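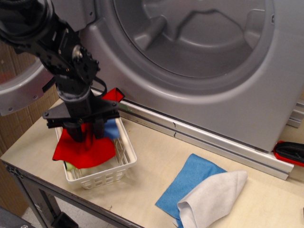

Red cloth over the front edge of a white lattice basket.

Ticket: Concert recordings, catalog import
Opened by: Vija Vītola, Ornunari orchestra library
Assigned to: Katherine Bedoya
Product: Tastum catalog server
Status: Closed, one follow-up

Reported
After the September import, multi-movement works show their movements in the wrong order on the public listening page. The Liao string quartet plays movement 4 first. Single-movement works are fine. The import file had 1,661 rows.

09:40 KB
Reproduced on the test server with the same file. Order is correct in the file and wrong in the database. The page itself only displays what it is given.

10:15 KB
Sort key for movements is built from the track title. Titles in this batch start with the tempo marking (Allegro, Lento, Vivace), so the server sorts them alphabetically. Earlier batches had Roman numerals in front, which hid the fault up to movement VIII. Movement IX would have sorted ahead of V.

10:50 VV
We dropped the numerals on purpose. The printed programs don't use them. Please don't put them back in the titles.

11:05 KB
Understood. Mapped the "position" column to the sort key and left titles alone. Reran the first 300 rows on test. Liao quartet correct, Clondthorpe organ recital correct.

13:20 KB
Full rerun on test finished with 2 rows rejected. Both are encores with an empty position field. Log text: "sort key null, row skipped".

13:45 VV
Encores have no position because they aren't in the program. Set them to 99.

14:30 KB
Done. Rerun on live, no rejects. Search index rebuilt, cache cleared. Browsers may keep the old order until the page is reloaded.

15:10 VV
Checked the quartet, the recital and both encores. Order is right.

Follow-up
Older batches still sort by title. Nearly 2,000 rows need the position column filled in before they can be rerun. Separate ticket to be opened by the library.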